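Speaker notes: Looking after the hand-held grippers
Karim Nasr, Fildale workshop, June

Opening

Thank the Gutska people for the room. Say up front that this is a maintenance talk. If anyone wants the training side, the Zerow session after lunch covers it.

We keep 2 grippers at the cloth table. Same housing, same yellow tips, same black pads. Everything I say applies to both.

Start with the pads. They wear before anything else does, and you notice it first on cloth. A hard object will still hold on a tired pad. Cloth creeps out.

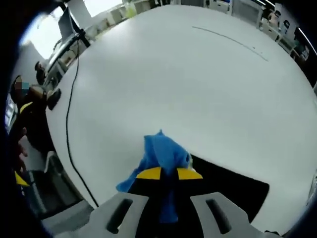
So the check we settled on is a cloth check. Pick up a blue cloth from the middle, hold it over the table, count to ten. If it slides, wipe both pads with a damp lint-free rag, let them dry, and do it again. If it slides a second time, change the pads as a pair.

Pause for questions on pads. Someone will ask about alcohol wipes. We stopped using them when the pad edges started to lift.

Pad life

Our best set did 1349 picks. The worst did 245, and that one had been fitted with dust under the backing. Log the count on the Fawzy sheet when you fit a set, and again when you pull it.

Two people can work the same table, and often do. Agree who is moving first. Knocked tips are the second most common repair we log.

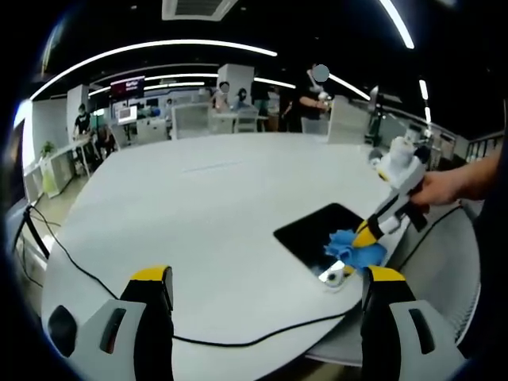 After any knock, close the jaws slowly and look at the tips from the front. They should meet evenly. If one sits high, back off the tip screw, reseat it and tighten by hand. No power driver. We cracked a finger that way and waited most of a month for the part.

The table

Keep it plain. Cloth, whatever you are placing it on or near, and cables run where a sleeve won't catch them. Check the cable path before each session.
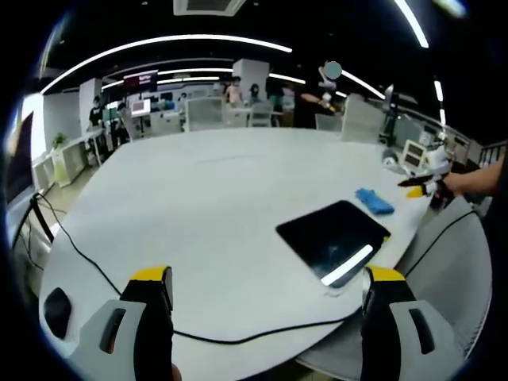
Cloth, tablet and mouse on the white table, with a second gripper at the right.

Wipe the table top at the start of the day. Grit on the table ends up in the cloth, and from there on the pads.

Mention the spares drawer: pads, tips, screws. Reorder code ends in 214.
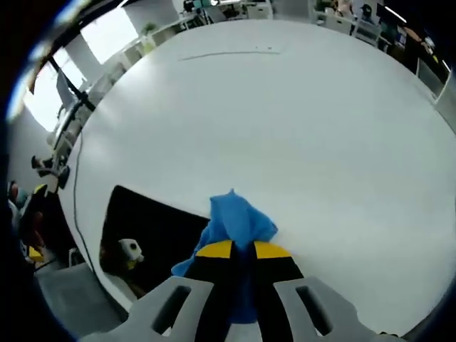

End-of-day routine

Open the jaws fully before you put the gripper down. Pads left pressed together take a set.
Wipe pads, then tips.
Shake out the cloth and fold it.
Write up any slips or knocks, with the time.

Leave five minutes for questions. Spare pads are in my bag if people want to feel the difference between new and worn.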